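Filed under: Home & Family, Letters, Slow Living
14 comments | 32 shares

I have been writing letters again. Real ones, on paper, with a stamp I have to hunt for in the kitchen drawer every single time (you would think by now I'd buy a roll and keep it somewhere sensible, but no).

It started in November, when my old neighbor Trudy Katene moved out to Rutherford to be near her grandkids. She doesn't care for email and she's a little deaf on the phone, so I said I'd write, the way people say they'll write, and then a week later there was an envelope from her in my mailbox and I was on the hook! Two pages, both sides, mostly on the subject of her new stove.

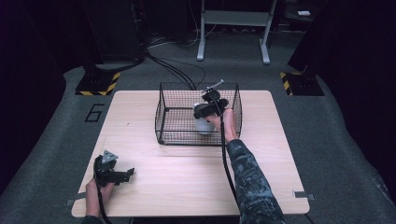
No. 6

Well, I sat down to answer her and found I had no idea how to begin. My handwriting had gone to pieces. I got through 10 lines before my hand cramped up, and half of those were about the weather. But I mailed it anyway, and she wrote back, and somewhere along the way I stopped worrying about having news. Trudy certainly doesn't wait for news. Her best letter so far was all about a coat she almost bought.

Since then I've added my cousin Graham, who writes three sentences at a time and signs his full name, Graham Inskip, as though I might mix him up with some other Graham, and Coralie Tapsell from my old choir, who can fill a page before she's even said hello.

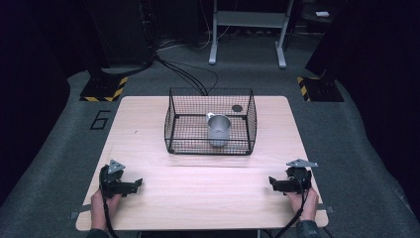

The hardest part for me is still finding the time of day for it. Evenings are no good, I'm too tired and I get gloomy and tell people about my knees. Mornings work, as long as I have coffee, and I like it in a metal mug with a good handle, a lot like the silver one in the basket there, so I can forget about it for half a page and not worry about knocking it off the table. Then I just write until the coffee's gone. Some days that's a whole letter and some days it's "Dear Coralie" and a very nice drawing of a pear.

I owe Trudy one right now, and she has asked me twice about my tomatoes, so I had better go and find that stamp.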